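6/5/19
Entered by: Sohail Pirzada

Kitchen counter and sinks, Vevstead house. Continuation of the condition record for the tiled work surfaces.

The purpose of this entry is to set down the state of the sink area before the household items are sorted and the grout is treated. The previous entry dealt with the cabinets and is not repeated. Tile references follow the Biltlow schedule, in which the counter field is sheet 19 and the narrow red edging is sheet 2. Colleagues using the older Farías list should note that it does not separate the edging from the field and should not be relied upon for ordering.

The basins are stainless steel and set into the tile. The finish is dull and somewhat smudged in places, which is consistent with ordinary use. I do not recommend polishing at this stage. The joint between steel and tile should be examined first, and any abrasive compound will make that harder. Dishes are to be washed and put away before the examination begins.

Items kept on the counter and along the wall have been left in position for the record.
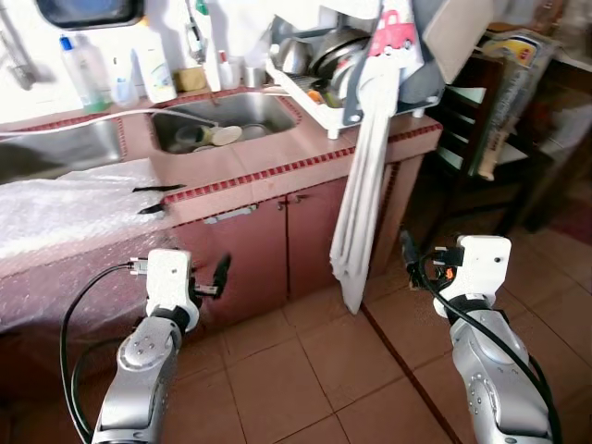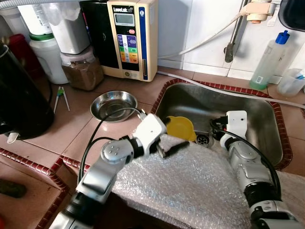
The bottles are to be grouped by use and checked for residue at the base. Any bottle without a legible label is to be set aside and the household consulted; contents are not to be combined or poured off. Toothbrushes and cups go to the washroom shelf unless the household states otherwise. Dry goods should be moved to the far table with their lids on and kept well clear of the grout work.

The water ionizer remains where it is. Its hoses are to be traced by hand before anything near it is shifted, and the settings on the panel are not to be altered. If it must be moved for access to the wall, the household is to be asked to disconnect it.

Bubble wrap is to be used for the plates and glassware only. Used sheets may be kept if clean and dry. The remainder of the roll is held under stock number 744.

Grout: a 200 g trial batch of the Pestarus gray was mixed this morning on a spare tile. The color dried lighter than the chart suggests. A second trial, with less water, will be left overnight and compared with the existing joints in daylight. Application is deferred until that comparison has been entered.

Outstanding: replacement edging tiles, if any are required, cannot be supplied before September. Loose pieces are therefore to be lifted whole, wrapped singly and marked on the back in pencil.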